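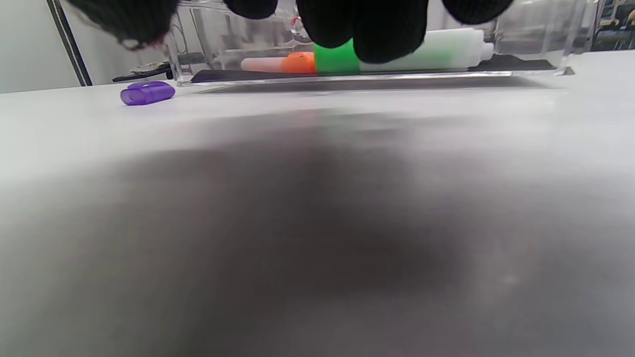

3.2 Colour and repeat marking in the Predham books

The Predham set is a wonderful thing to work with. It holds 206 second-hand textbooks, most of them in biology and economics, that passed through the campus bookstore at Tramelstead and were sold at least twice before we bought them. Many carry the marks of several owners, and on a good page you can follow three readers disagreeing over what matters. Gallegos and Montes did the first sorting in November, setting aside any book with marks in pencil only, and the two of us then read every chapter that had highlighting in more than one colour.

We treated each unbroken stretch of colour as one mark, even when it ran across a line ending. Where two colours crossed, the overlap was logged as a separate mark and both colours were noted. Yellow over pink was easy to read. Yellow over green gave us a lot of trouble, and for those pages we went back to the edges of the stroke, where the ink of one pen usually stops a little short of the other.
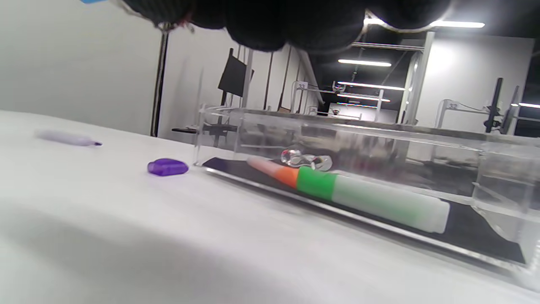 Overlaps turned up far more often in the opening chapters than in later ones. This fits what Softić found in the Brelska lecture notes, where marking thinned out badly after the third week, but our books show something the notes could not. Second owners kept going for longer. In the economics titles they often carried on marking well past the point where the first owner had given up, and when they did, their marks became shorter and landed on definitions and worked examples. We were delighted by this! A page already coloured by a stranger seems to push the next reader to be choosier, or at least to be different.

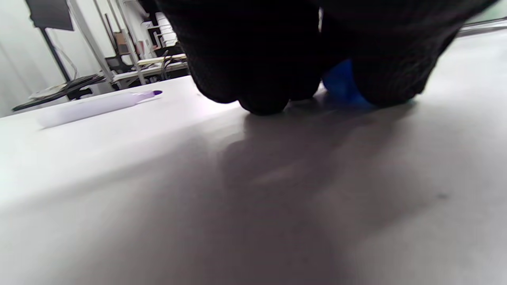
Handling turned out to matter more than we had planned for. The older economics books have thin, coated pages that stick together at the fore-edge, and a double turn can skip a marked spread without the reader noticing. We tried gloves on the first 40 books and gave them up. Knit ones are the worst for this kind of work: in Figure 3 the fingertips are thick, rounded and fully covered, and they hide all but a small curve of the blue object between them. A page corner would fare no better. Clean, dry hands were used for the rest of the set, and the 40 books were read again from the start.

Colour names also needed care. Elvia Tapia and Iraís Tapia coded 135 pages separately and then compared their sheets, and nearly every mismatch came down to orange against faded pink. Trujillo's colour card helped here, though it was made for fresh ink and has nothing to match a stroke that has spent years beside a window. 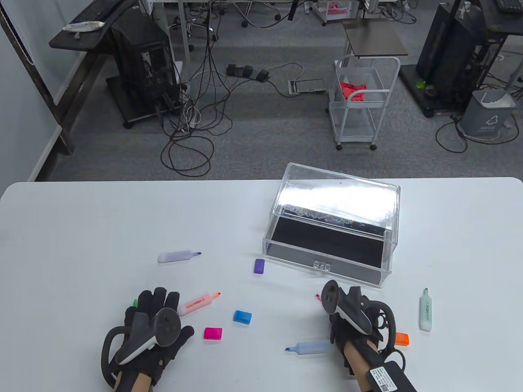

Some of the colour changes inside a single chapter may have little to do with meaning. Students in our interviews spoke warmly of their colour systems — green for terms, pink for anything the professor repeated — and then admitted that they often used whichever pen was nearest. It is easy to picture. With highlighters and their loose caps spread over a table, as in Figure 4, reaching for the closest one takes less effort than keeping to a system. We therefore counted a change of colour as deliberate only when the first colour came back later in the same chapter. Under that rule 700 changes were kept, and they are the ones used in Section 3.3, where we compare them with the headings and bold terms supplied by the publishers.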